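Zwei Kameraströme zeitlich abgleichen mit Stutier
Anleitung von Nusrat Mollah, zuletzt geändert im März

Wenn die feste Kamera und die Handgelenkkamera nicht die gleiche Zeitbasis haben, lernt die Steuerung falsche Zusammenhänge. In diesem Text zeige ich, wie man den Versatz misst und in der Konfiguration einträgt. Ich setze voraus, dass Stutier schon installiert ist und beide Arme kalibriert sind.

Schritt 1: Aufnahme starten
Öffnen Sie ein Terminal und geben Sie ein:
stutier record --cams fest,hand --out test_a
Lassen Sie die Aufnahme laufen, bis der Zähler über 3.000 Bilder zeigt. Kürzere Aufnahmen gehen auch, aber dann schwankt das Ergebnis bei mir stark.

Schritt 2: Beide Ansichten prüfen
Mit stutier view test_a öffnet sich der Betrachter. Suchen Sie ein Objekt, das in beiden Ansichten gut zu erkennen ist. Bei Steckdosenleisten mit umwickeltem Kabel nehme ich immer den Körper der Leiste und nie das Kabel, denn seine Schlaufen sehen aus jeder Richtung anders aus.

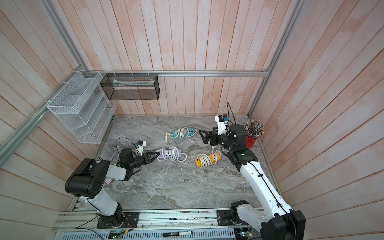
Zuerst die feste Kamera, danach eine Kamera am Greifer. Die lavendelfarbene und die blaugrüne Leiste eignen sich hier als Bezug.
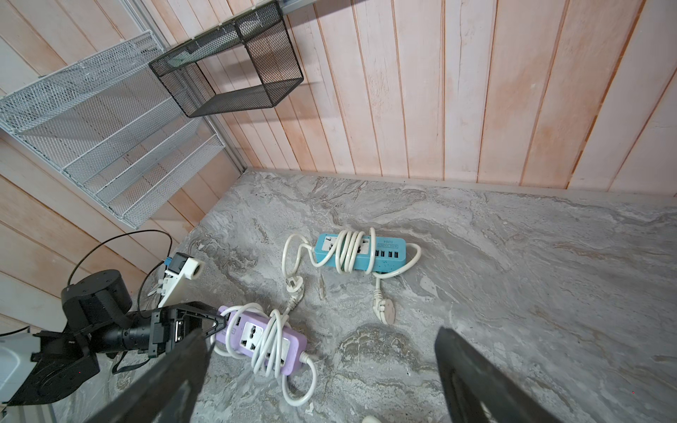
Schritt 3: Versatz berechnen
stutier offset test_a --ref fest
Das Programm vergleicht die Bewegung der Arme mit der Bewegung im Bild. Als Ausgabe kommt eine Zeile wie diese:
hand: +86 ms (936 Paare verwendet)
Ein positiver Wert bedeutet, dass die Handgelenkkamera später ankommt als die feste.

Schritt 4: Wert eintragen
Tragen Sie die Zahl in der Datei rutness.yaml unter delay_ms ein. Achten Sie auf die Einrückung, es müssen Leerzeichen sein und keine Tabulatoren. Danach den Dienst neu starten und Schritt 3 mit einer neuen Aufnahme wiederholen. Bleibt der Rest unter 8 ms, kann man damit arbeiten.

Falls der Wert bei jedem Start springt
Dann ist meistens der automatische Belichtungsmodus noch aktiv. Den Hinweis habe ich von Josefien Meijer bekommen. Stellen Sie die Belichtung für beide Kameras auf einen festen Wert und messen Sie noch einmal.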